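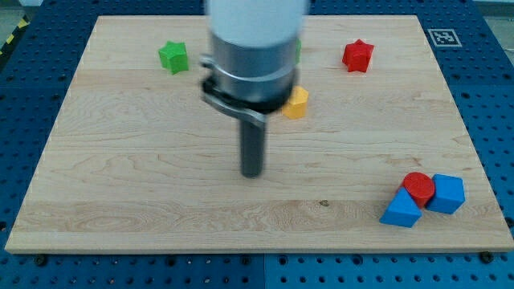 第四章　推块台的安装与调试

推块台是Agyeman中学机器人社参加Givundale校际赛推块项目时使用的练习台,本章说明从铺板到第一次自动推块的全部步骤。机械臂底座的安装见第二章,控制柜接线见第三章,这两章没有做完不要开始本章。练习台的做法和比赛现场一致:枫木板平放在蓝色孔板桌上,靠前缘的两颗深色螺钉拧进孔板的孔里,机械臂从上方伸下来,末端只有一根竖直向下的深灰色推杆,定位码贴在木板右后角外侧的孔板上。积木只推不夹,所以本章不涉及夹爪的开合设置。

本章适用于Tridlow练习台和Plindska控制软件。去年的旧台子用的是另一种桌面,孔位不同,不要照本章的尺寸安装。

4.1　开始之前

安装和调试至少两人在场,一人操作,一人守在急停按钮旁边。守急停的人不看手机,不帮忙递东西,也不兼做记录。第一次上电必须有指导老师Nighat Niazi或设备组长Nana Sarpong在场。

需要准备的东西:

枫木板一块
积木一套(星形、圆柱、立方体、三棱柱、多棱柱)
固定螺钉和配套的内六角扳手
推杆及夹持支架
打印好的定位码
水平尺、钢直尺、塞尺
无绒布、美纹胶带、铅笔
调试记录本

螺钉放在有盖的盒子里。孔板的孔会漏螺钉,掉下去的螺钉要当场找回来,找不回来就在记录本上写明,并检查桌下的线槽。

注意:黄黑警示胶带以内是机械臂的活动区。机械臂上电以后,除4.5节写明的步骤外,任何人不得把手伸到木板上方。

4.2　检查和铺设木板

1. 控制柜断电,钥匙拔下,由操作的人保管。

2. 清理孔板桌面。先用刷子把孔边的木屑扫掉,再用干的无绒布擦一遍。不要用湿布,孔板下面有线。

3. 检查木板。把木板放在平整的地面上,钢直尺横着搭在板面上,从几个方向看有没有透光。中间鼓起或凹下超过2毫米的板不能用,交给Nana Sarpong处理。木板的节疤和木纹不影响使用,但用手指摸过去能感到凸起的地方要用细砂纸顺着木纹打平。

4. 确认正反面。背面用铅笔写有“下”字和一个指向机械臂底座的箭头。有字的一面朝下,箭头一侧朝后。板面上不要写字,也不要贴任何东西。

5. 两个人抬着木板放到孔板桌上,先放后缘,再慢慢放下前缘。不要拖着板找位置,孔板的漆面会被刮花。

6. 对孔。孔板的孔距是25毫米,木板长边应与孔的行列平行。站在桌子前方,从板的左端看到右端,露在前缘外面的那一行孔应当一样宽。有一头窄了,就轻推那一头的板边。

7. 拧入前缘的两颗螺钉,先都只拧到刚刚接触,再交替拧紧。螺钉头压住板边即可。拧得太紧会把板的前缘压低,后面做高度标定时左右两侧会对不上。

8. 后缘按同样的方法固定。后缘的螺钉离机械臂底座近,用短扳手。

9. 用手掌按住木板四角逐一施力,板不应晃动,也不应发出敲击声。有响声时松开所有螺钉,检查板下是否夹了木屑。

10. 放水平尺,沿长边和短边各测一次,结果写进记录本。

说明:这里的水平只要求气泡在两条线之间。木板比孔板更容易受潮变形,梅雨季节每次训练前都要重做第9步。

4.3　安装推杆

推杆装在机械臂末端的金属壳体下面,由斜装的夹持支架固定。支架只在一侧有锁紧螺钉,拆装时先认清是哪一侧。

1. 确认控制柜仍处于断电状态。

2. 一只手托住推杆下端,另一只手松开锁紧螺钉,松到推杆能够滑动就停,不要把螺钉整个取下来。

3. 把推杆圆头朝下插入支架,插到底,再退出一点,让推杆上的刻线与支架下沿平齐。

4. 拧紧锁紧螺钉。用手指捏住推杆,沿前后左右各轻推一下,推杆和支架之间不应有相对移动。

5. 用直角尺靠在木板上,从正面和侧面看推杆是否竖直。如果推杆歪斜,先检查支架有没有装正,不要用软件里的姿态补偿去凑。

6. 检查圆头。圆头上有缺口、毛刺或粘了漆皮的推杆要换掉。

注意:推杆不能当把手用。手动移动机械臂时,请扶住上方的白色臂段。去年十月弯掉的那根推杆就是被人拽弯的,现在挂在工具墙上,请不要再装回去。

夹持支架的外侧突出较多,机械臂转到某些角度时,支架会比推杆先碰到积木。写路径时要把支架的外形也算进去,Plindska里的工具模型请选“推杆加支架”,不要选“推杆”。选错以后软件不会报错,但模拟画面里看到的间隙是假的。

4.4　贴定位码

定位码供头顶的相机确定木板和机械臂的相对位置。贴歪一点没有关系,贴好以后动了就要全部重来。

1. 从Plindska的“打印”菜单输出定位码,比例选“实际大小”。打印完用钢直尺量黑色外框的边长,与菜单里显示的数值对照,不一致就重新打印。

2. 裁剪时在黑框外面留出一圈白边。白边裁掉以后相机认不出来。

3. 把定位码放在木板右后角外侧的孔板上,整张纸都在孔板上,不压木板边。

4. 用薄的双面胶贴平,从中间向四周赶气泡。纸的下面有孔,按的时候手指不要用力往孔里戳。

5. 打开头顶的灯,从相机所在的方向看一眼有没有反光。有反光时换哑光纸重新打印,不要在上面覆透明胶带。

6. 在记录本上写下贴码的日期和贴码人。

说明:机械臂经过木板后半部分时会挡住相机的一部分视线,这属于正常情况。软件会使用最后一次完整识别的结果。如果连续丢失,界面右上方会出现黄色提示,此时应暂停,让机械臂回到待机位置,再重新识别。

4.5　高度标定

高度标定决定推杆圆头离板面多高。太低会刮板,太高会从矮积木的上沿滑过去。标定时积木全部拿走,木板上什么都不放。

1. 控制柜上电,模式旋到“手动低速”。软件界面左上角应显示“低速”字样,没有显示就不要继续。

2. 守急停的人按一次急停,确认机械臂进入停止状态,然后复位。每天第一次上电都要做这一步。

3. 用示教器把推杆移动到木板中央上方,离板面一掌高。

4. 把步进量改为最小一档,慢慢下降。降到能够放进塞尺的高度时停下。

5. 松开示教器上的使能键。由操作的人自己把2毫米的塞尺插到圆头下面,此时守急停的人手放在按钮上。

6. 塞尺抽动时感到轻微的阻力即为合适。太松或太紧时,先把手和塞尺拿开,再按使能键调整一步,重新测。

7. 在软件里按“记录中心高度”。

8. 把推杆抬起,依次移到木板的左前、右前、左后、右后,重复第4步至第6步,分别记录。角上的测点离螺钉头至少一掌宽。

9. 按“计算板面”。软件会给出一个倾斜量。倾斜量显示为绿色时可以继续,显示为红色时回到4.2节第7步检查螺钉。

10. 保存,文件名写组名和练习台编号,不要覆盖别人的文件。

注意:下降时不要把示教器交给别人,也不要边说话边按。需要商量时先松开使能键。

如果圆头已经碰到木板,不要横向移动。先垂直抬起,检查圆头和板面,再从第3步重新开始。板面上的浅印可以用砂纸处理,压出坑的地方要在记录本上画出位置。

4.6　摆放积木

练习用的积木是木制玩具块,颜色和形状都会被软件识别。每次训练前用干布擦一遍,不要用酒精,漆会掉。

1. 机械臂回到待机位置,模式旋到“停止”,守急停的人口头确认“可以进”。

2. 把积木放在木板上。星形积木平面朝下放稳,让五角形的一面朝上。圆柱竖着放。三棱柱以一个长方形面着地。黄色的多棱柱竖着放。

3. 第一次练习时,积木之间留出一块积木以上的距离。前半部分的左侧和中间先空着,推杆从这里起步。

4. 手全部离开木板以后,摆放的人口头报“已离开”,守急停的人再次确认。

5. 在软件里按“识别”。界面上每块积木外面会出现一个轮廓,逐个与木板上的积木核对形状和颜色。

6. 轮廓与积木不符时,在界面上点中该轮廓,手动改正,并在记录本上记下是哪一块、放在什么位置。

积木挨在一起时,软件常把它们识别成一块。红色圆柱旁边靠着蓝色立方体、前面再靠着蓝色三棱柱的摆法,是Ama Aidoo整理的练习题里最常用的一种,初学的组可以先跳过,等4.7节的单块练习通过以后再做。做这类题目时,在“识别”菜单里打开“拆分相邻积木”,识别时间会长一些。

绿色的积木离机械臂太近时,可能只露出窄窄一条边。软件把它标成“不完整”,不会把它列入可推的目标。需要推这一块时,让机械臂先移开,再识别一次。不要为了让相机看见而把积木往前挪,比赛时没有这个机会。

4.7　第一次自动推块

第一次自动推块只推一块。建议选红色星形积木以外的任意一块,星形的角容易让推杆打滑,留到后面练。

1. 木板上只留一块积木,放在中间偏前的位置。

2. 模式旋到“自动”,速度上限设为每秒100毫米。社里的练习台一律用这个上限,需要更快的组先找Nighat Niazi签字。

3. 在界面上点中积木,拖出一条箭头,箭头末端就是目标位置。第一次的箭头不要超过一块积木的长度。

4. 按“模拟”,从头到尾看一遍。重点看支架会不会扫到积木,以及推杆下降的位置是不是落在空白的板面上。

5. 操作的人说“准备运行”,守急停的人说“可以”,然后按“运行”。

6. 推杆应当先移到积木后方,垂直下降,沿直线推到目标,停住,再垂直抬起。出现任何与模拟不同的动作,立即按急停。

7. 机械臂回到待机位置后,再识别一次,看积木的实际位置与目标相差多少,写进记录本。

8. 换一个方向,重复第3步至第7步。每个方向都推过以后,再换下一块积木。

推的时候积木会转,这在立方体和三棱柱上尤其明显。原因多半是推杆没有对准积木的中间。先在界面上把接触点往转动的反方向移一点,再试。不要同时改接触点和速度,改了两样就看不出是哪一样起的作用。

圆柱会绕着推杆滑开,需要把一次长推拆成几次短推,每次推完重新识别。Lamisi Sowah写的脚本“短推”可以自动完成这件事,放在共享文件夹里。用之前请读脚本开头的注释,里面写了需要改的参数。

星形积木可以把推杆对准两个角之间的凹处。对准以后,星形积木比立方体还好推。

4.8　多块练习

单块练习全部记录完成后,可以开始多块练习。题目单放在练习台抽屉里,由易到难排列。下面是所有题目共同的规则。

1. 积木不得掉下木板。积木掉下去时按暂停,等机械臂停稳,按4.6节第1步的方式进入,把积木捡起来,这一题重新开始。

2. 推杆不得压在积木顶面上。软件检测到压力异常时会自动停止。停止后不要直接按“继续”,先手动抬起推杆。

3. 每题限时600秒,从按下“运行”开始计算,到最后一次抬起推杆为止。中间重新识别的时间计算在内。

4. 除目标积木外,其他积木被碰到不扣分,但要在记录本上写明。正式比赛是否扣分以当年规则为准。

5. 每题结束后拍照存档,再收积木。没有照片的成绩不算。

分工方面,建议同一组里轮流担任操作、守急停和记录,每做完一题换一次。Refugio Jaramillo带的初二组采用固定分工,结果有人到学期末都没有摸过示教器,今年已经改了。

4.9　常见问题

推杆刮到木板
先看是整块板都刮,还是只在某个角刮。整块板都刮,重做4.5节。只在一个角刮,检查离这个角最近的螺钉,然后重做4.5节。重新标定之前不要继续运行。

积木识别的位置整体偏向一边
定位码被碰动过,或者相机支架被碰动过。先看定位码的边角有没有翘起。定位码完好时,请设备组检查相机,学生不要自己拧相机支架。

识别不到黄色积木
木板颜色浅,灯光偏黄时黄色积木与板面的差别变小。关掉靠窗一侧的黄灯,打开顶灯,重新按“识别”。窗帘拉上也有帮助。

立方体和圆柱总被识别成一块
打开“拆分相邻积木”。已经打开仍然不行,用推杆先把外侧的一块推开,再识别。

模拟正常,运行时中途停止
查看日志里的停止原因。写着“速度”的,检查脚本里有没有单独设置速度。写着“压力”的,检查推杆高度和积木底面,底面粘了胶带残胶的积木推起来很涩。写着“通信”的,检查第三章里提到的网线接头。

推杆在壳体下面转动
锁紧螺钉松了。断电后按4.3节重新安装,并重做高度标定。

螺钉拧不进孔板
孔里可能有旧的木屑或断螺钉。换相邻的孔会改变木板位置,所以先清孔。清不出来时通知Nana Sarpong,不要换用更粗的螺钉。

软件提示“工具模型不匹配”
标定文件和当前选择的工具模型不是同一种。先选回“推杆加支架”,再载入标定文件。

4.10　收尾和保养

每次训练结束后:

1. 机械臂回到待机位置,模式旋到“停止”,断电,钥匙交回设备柜。

2. 积木擦干净,按形状放回盒子。缺块时当天在木板周围、孔板桌下和警示胶带附近找一遍。

3. 用刷子清理木板,顺着木纹刷,碎屑扫进簸箕,不要扫进孔里。

4. 检查定位码是否平整,只看,不摸。

5. 填写记录本,包括参加的人、做过的题目、出现的问题和还没有解决的问题。

推杆累计运行超过100小时后更换,更换时新旧推杆的编号都要登记。木板每学期翻检一次背面,发现裂缝就停用。螺钉每月检查松紧,发现哪一颗总是松,就在记录本封底做记号。

木板备用件放在设备柜最下层,平放,上面不压东西。领用备用板以后,本章从4.2节起全部重做,旧的标定文件移到“停用”文件夹。

本章最近一次修订:2023年2月6日。修订内容为4.3节的工具模型选择和4.9节的黄色积木识别问题,修订人Ama Aidoo,审核人Nighat Niazi。发现错误请写在记录本最后一页,注明节号和步骤号。

下一章说明如何在Plindska里编写自己的推块脚本。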